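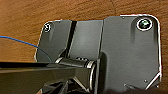

Dark gray hardware on an orange-brown wooden surface.

My kitchen table is seldom a kitchen table. Since November it has held metal parts, and I have eaten dinner standing at the counter like a horse. I would like to speak up for this arrangement, or at least for the plates and bolts that caused it.

We are told to love wood. Whole magazines are given over to the grain of it, the glow of it, the old barn it used to be. Fine. I like wood. I bought a table made of it. But set a charcoal gray mounting plate on top and see where your eye goes. Mine goes to the round bolt heads sitting in their holes, each with a bright ring around it, and to the rounded corners that somebody had to decide on.

Somebody at a desk decided on those corners, and will never get a letter about them. I have written one letter, to Dridton, a firm that makes door and cabinet fittings, praising the finish on a bracket. They sent me a coupon.

My neighbor Nhyira Abugri thinks hardware should be hidden. Her kitchen, done by Tidska, has no visible handles, hinges or screws, and opening the cupboard where she keeps the mugs takes 2 tries and a hip. It cost her 70 dollars to have a man come and show her which panel was the dishwasher. She calls this calm. I call it a wall that has your cereal in it.

The trouble with hiding the fasteners is that you forget things are fastened. Then one day a shelf lets go, and you stand there among the lentils with no idea where to put a screwdriver. A bolt in plain sight is a kind of manners. It tells you how the thing was put together and where you might begin, some Saturday of your life, to take it apart.

I own 14 screwdrivers and can find the flat one. I still haven't mounted what I meant to mount. The plate looks good where it is, and the wood, I have to admit, does a lot for it – all that orange behind the gray. Nhyira has offered me the use of her table for Thanksgiving, provided I bring nothing with a thread on it.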